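**plaid_tidy** (Medstead, 19th April)

Day 11 on the hand grippers at Rallmont. Same job all arvo: door open, reach in under the top, door shut. My wrists are cooked, but I kind of like it!

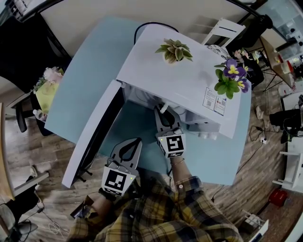

### Replies

**kettle27:** Love the purple flowers on top. But aren't you training your own replacement, mate?

**Szabolcs Csizmadia:** Disagree. At Győri we got arms on the line last June and I moved to repairs. Better pay, less bending.

**kettle27:** Good for you. Our night shift got cut.

**plaid_tidy:** Yeah, I do think about that. Smoko's gone quiet lately.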